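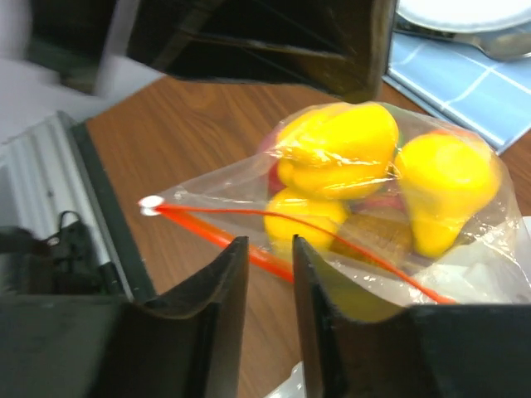

Toon Vanhove wrote back after the last handout that a 31 out of 40 on bagged items proves the Orero fingers beat the Kinsella pair. It proves less than that. Both sets were run by different operators, and the Kinsella trials used an older controller.

Week 2, bags and film

Plastic film folds and shines, so wrist camera depth is suspect. Check it before you blame the fingers.

Log every failed grasp, including the ones you restart.

Vendor success rates don't count as data here.

Reading: Skoltwood notes, section on slip.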